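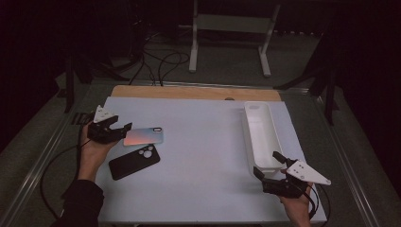 About Nultcombe Language School

Hello, and welcome! If you've found your way to this page you're probably wondering whether we're the right sort of place for you, or for your son or daughter, or perhaps for a colleague who has just moved to the area and would like to feel a bit more at home in English. We'll try to tell you who we are and how we go about things, and if we ramble a little, please forgive us (we're teachers, and we do like to talk).

How we started

The school was begun by Balakrishnan Fernandes, who had taught English in three countries before he settled in Nultcombe and found that the nearest evening class was a long bus ride away, on a bus that stopped running before the class finished. He put a card up in the post office window, borrowed a room above the bakery on Cotemberg Street, and waited. Two people came the first week, and one of them had only come in to ask about bread, but she stayed, and she went on to take her intermediate certificate with us and still sends a card every winter.

We outgrew the bakery after a few years, which was sad for all of us at around four o'clock, when the buns came out. Our present home is the old drapery further up Cotemberg Street, with the green door and the rather steep front step. There's a ramp at the side entrance, so do ring the lower bell if you'd like us to open it for you.

What we teach

English is still the largest part of what we do, from complete beginners right up to people who want to write a proper report at work without asking someone to check it. We also run Portuguese and Italian for adults in the evenings, and a Saturday morning conversation group that costs £2 on the door and includes tea. You don't need to book for that one. Just come in and sit wherever there's a chair.

Our groups are small and we like to keep them that way. Before you join we'll have a chat with you, usually for twenty minutes or so, and we'll suggest a level. If it turns out after a week or two that we guessed wrongly, we move you, and there's no charge and no fuss about it.

The Lei Room

Up on the first floor is our reading room, called the Lei Room after the family who gave us our first proper set of bookshelves. It holds 710 books, most of them easy readers and short novels, along with a shelf of cookery books that is far more popular than any of the grammars. Students may borrow two at a time. We'd love to have them back eventually, but we've never yet fined anyone, and there's a copy of one well-known detective story that has been out since before we had a computer to write it down on.

The Borkero Fund

Some of our students can't manage the full fee, and we don't want that to be the reason they stay away. The Borkero Fund pays up to £200 towards a term's course for anyone living in Nultcombe or the villages nearby. Ask at the desk or write to us, whichever feels easier. The form is one side of paper and Balakrishnan reads every one himself, generally with his glasses on top of his head.

Term dates and visiting

Our summer courses begin on 17th June, and the autumn term has a week's break at the start of November. The office is open on weekday afternoons and until eight in the evening when there are classes on. A deposit of £100 holds your place on any course, and it comes off the final fee.

You're very welcome to look round before you decide. Ring us, or simply knock, and somebody will put the kettle on and show you the classrooms.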